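Table setting in Lestau

Table setting in Lestau refers to the domestic customs governing the laying, use and clearing of the household table in the Lestau district and the neighbouring valley of Fesen. The customs were first recorded in detail by the ethnographer Pascal Pons, whose survey of 85 households remains the principal source on the subject. Later work by Vivek Maurya extended the record to flats in the town of Tirnen, where many Lestau families had settled.

History

Before the opening of the valley road, most households in Lestau ate from shared dishes at a bench along the kitchen wall. A freestanding table was a sign of some standing and was covered only on feast days. Pons dates the everyday cloth to the arrival of the Czarnecka weaving works, which sold seconds at its gate each November. Within a generation the covered table had become usual at the evening meal, although breakfast continued to be taken on bare boards in the upper farms.

The works closed after a fire and its pattern books were dispersed. Two are held in the municipal collection at Tirnen, where they may be consulted by appointment.

Customs

The cloth is laid by the youngest person able to reach across the table, and is smoothed from the centre outward. Colour follows no fixed rule, though Pons noted a preference for pale shades in Lestau and for checks in Fesen. Bread is set down first — always to the left of the eldest diner — and salt last. It is considered discourteous to turn a cup before the host has done so.

Guests staying longer than 6 days are by custom given a place of their own and are expected to help with clearing. The practice was still observed in most of the households visited by Maurya, including those with little room for a full-sized table.

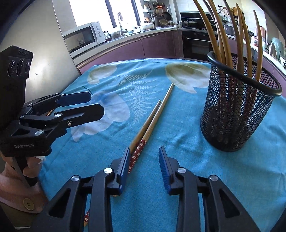

Utensils were historically limited to a knife and a spoon, with the fork entering general use only after the cloth. Maurya's interviews in Tirnen describe a much wider range, reflecting marriage, travel and the restaurant trade. Older residents did not regard the newer implements as a departure from custom, provided they were laid before the salt.

Study and preservation

An exhibition of 30 cloths and runners opened at Tirnen on Feb 15, 2024. The catalogue reprints the greater part of Pons's survey, with corrections to the place names in the Fesen section. His field notebooks have not been published.

See also

Czarnecka weaving works
Domestic customs of Fesen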